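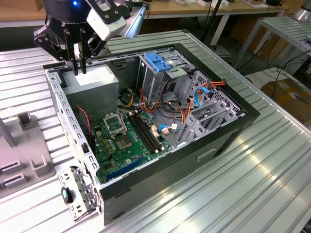

An open tower case laid on its side, with the power supply at upper left and the processor socket unoccupied.

A drive caddy (also drive sled, drive tray or, among those who have just dropped one, "the blue bit") is a removable carrier that holds a hard drive inside a desktop computer. It grips the drive along its sides and slides into a metal cage, where a latch keeps it in place until somebody wants it out, at which point the latch often continues to keep it in place.

Terminology

Manufacturers have never agreed on a name. The hobbyist handbook Testau uses "sled" in its first chapter and "caddy" in its second, a change its editor, Shuk-fan Lau, has described as growth. Canadian repair shops mostly say "tray." The colour is usually chosen to stand out against grey steel, and blue and green are common.

Use

The tower is normally unplugged and laid on its side before the panel comes off. Power and data leads are moved clear of the cage, the caddy is lined up with its slot and pushed home, and the leads are connected last. Most designs accept the drive one way around only, a fact generally learned by trying the other way. 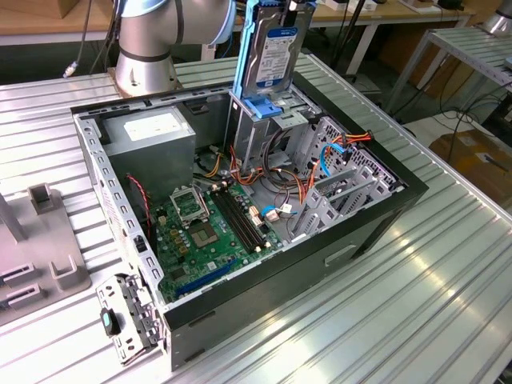

A 3.5-inch drive in a blue caddy, upright at the drive cage.

Because the caddy replaces side screws, it is often called "tool-free." The label applies to the caddy alone. Getting at it may still involve a front bezel, a bracket and a search for a screwdriver last seen in November. Pui-shan Su's survey of 200 used towers at the Vokwood refurbishing depot found 66 with at least one caddy missing, and 2 with a caddy from some other computer installed by force.

Latches

Latch tabs are typically plastic and grow brittle with age. Hernán Echeverri, who catalogued the Vokwood spares bin, recommends squeezing both sides evenly and swearing only afterward. Replacements are sold by part number, although neighbouring numbers may differ by a millimetre and fit nothing at all. 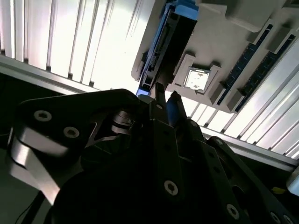

Black hardware module with blue plastic trim and a blue tab at its top end.

See also

Drive bay
Expansion slot cover
Screws, leftover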